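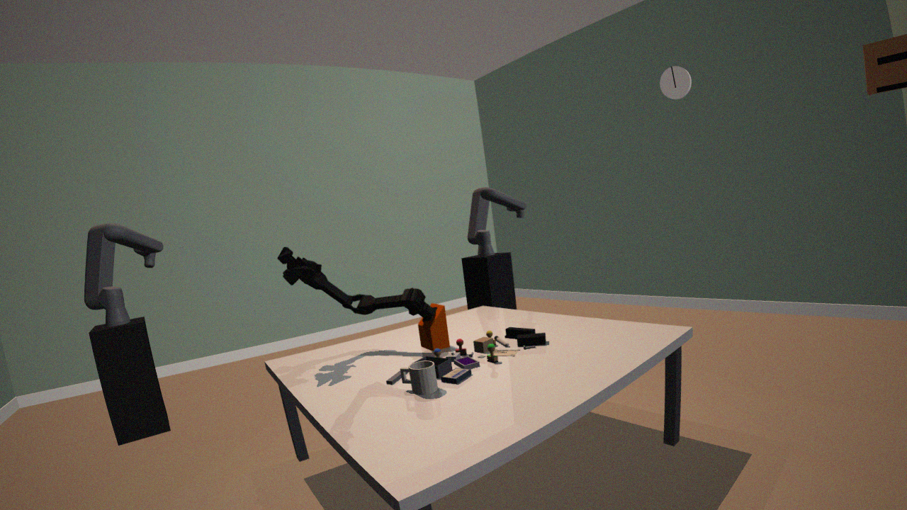
The Skutum 266 is a tractor-mounted pendulum spreader for salt, grit and granular fertiliser, built by the firm of Hagedorn at its works in Cirkside. It was the first of the maker's spreaders to be sold with a hopper of moulded plastic in place of painted steel. Works drawings show the machine in three views, with the spout at mid-swing. In general layout the spout drive resembles a jointed arm: one joint beside an upright block, a nearly level length out to an elbow, and a second length beyond it. On the spreader the whole linkage moves in one plane only, and the block is replaced by a cast gearbox bolted to the subframe.

Design

The hopper holds 266 litres, from which the model takes its number. Material falls through two slots in the hopper floor into a short chamber above the spout. The slots are opened and closed by a sliding plate, moved by a hand lever on early machines and by a hydraulic ram on later ones. A stirrer on the gearbox shaft turns slowly above the slots to break up lumps.

The spout swings from side to side, driven by a crank from the tractor's power take-off. Unlike a spinning disc, it throws equal amounts to left and right, and the pattern is little affected by a worn bearing. Spreading width is set by changing the spout. The short spout, intended for footpaths and yards, is fitted with a deflector hood -- the long spout is used without one.

Empty weight is 82 kg with the short spout. The standard frame fits a category 1 three-point linkage. Tractors of 30 horsepower or more are recommended when the hopper is filled with wet grit.

Development

Work on the machine was led by Henrike Ehlers, who had earlier designed the firm's Tamero drop spreader. The Tamero gave an even spread but could not cover a strip wider than its own hopper, and its feed roller was prone to jamming with damp salt. Ehlers kept the Tamero's sliding plate and discarded the roller. The first production machine left Cirkside on July 9, 2005.

The original crank pin was found to wear quickly in salt and was replaced the following October by a hardened pin with a grease nipple. The new part can be fitted to older machines without altering the gearbox.

Variants

The Skutum 266 H has the hydraulic ram and a longer hopper lid. The 266 T is a trailed version with its own wheels and a ground drive, offered with a tank of 40 litres for wetting the salt as it leaves the spout. It has no power take-off shaft and stops spreading when the wheels stop.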